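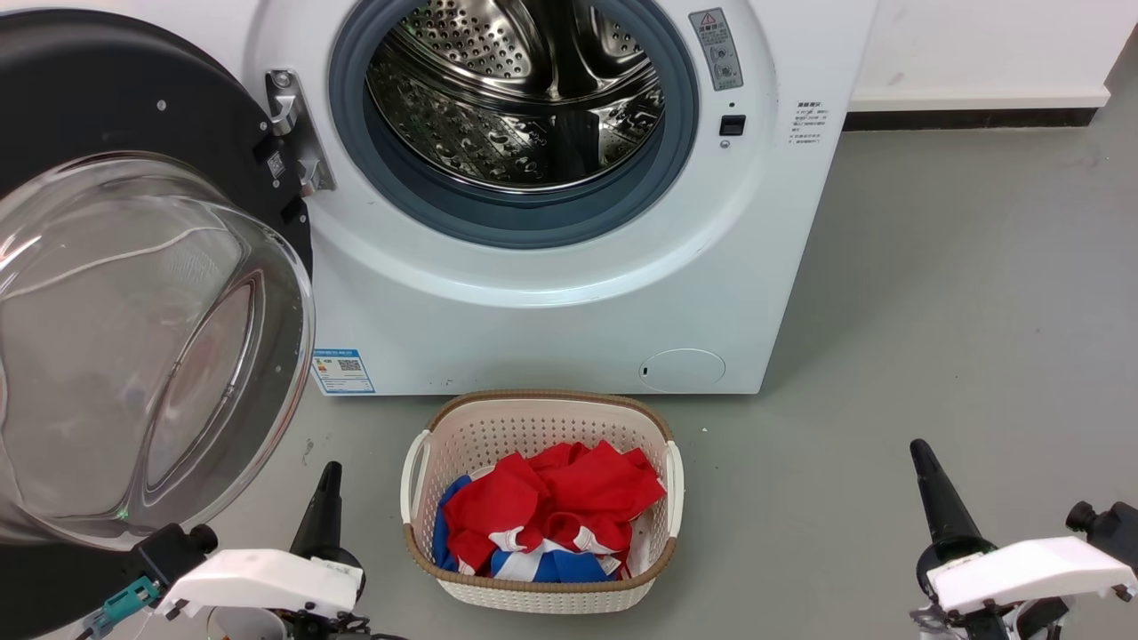 Jadwiga Lis wrote back on the last report that a loading policy which has learned to stop early and look satisfied has learned something, only not what the grant pays for. We have taken the remark as a definition of the period's work. What follows covers the laundry part of the Totiron project, months seven through twelve, and the heading we gave it in the plan was "Knowing when the basket is done."

The short version: the policy now knows more often than it did, and we know a good deal more about why it didn't.

Method

In the spring we were training on whole episodes, from the first grasp to the last, with a single label at the end. The arms learned to move clothing from basket to drum quite well. They also learned that an episode has a typical length, and when that length had passed they would fold themselves up with a sleeve still hanging over the gasket. Turkow, where the training runs are done, called this a timing artifact. The lab in Durán called it quitting.

We split the task. One network proposes the next grasp from the head view and the two arm states. A second, much smaller one looks only at the head view and gives a score for whether anything is left to do, either in the basket or on the lip of the opening. The second one has no clock and no memory, on purpose. It can't know how long it has been at work, so it can't get tired of it.

Data

The set now holds 965 teleoperated episodes. Of these, 200 were collected with the sole aim of ending badly: a garment left at the bottom of the basket, a hem caught outside the opening, a basket nudged too far away to reach. Operators who had spent months being told to be neat found this harder than expected, and the early bad endings were suspiciously tidy. We rewrote the instructions twice. The final wording is "leave it the way you would at home," and the data improved at once.

Results

On the held-out garments, early stopping dropped enough that it is no longer our most common failure. That honor has passed to double grasps, where two items come up together, one of them lets go over the floor, and the done-score, which was never asked about floors, reports complete success. We count this as a failure. The score does not.

Bright garments on a pale basket are close to solved. White on cream remains poor. We tried a heavier color augmentation for this and it made the white items a little better and everything else worse, so it was taken out again.

The glass door gave us a few weeks we had not budgeted for. When it stands open it throws reflections, and the score network at one point treated a bright streak on the glass as an unloaded sock. The arms then went to fetch it. They were very persistent. Masking the door during training cured it, at the price of a mask that has to be redrawn for each model of machine.

Spending and delays

Compute came in under the plan, mostly thanks to the small network being small. Gripper fingers came in over. The Flilel simulator license arrived late, and the comparison promised for June has moved to the next period. We have nearly 700 simulated rollouts and would not like to be asked yet what they mean.

Next period

Floors will be added to the score. We will repeat the white-garment tests under 6 lighting setups and report them separately, without an average. Unloading stays in the plan as written, though we would welcome a call before then about whether "damp" in the deliverable means what the proposal thought it meant.

The per-garment table and the failure log go with this report as separate files. Please read the log first.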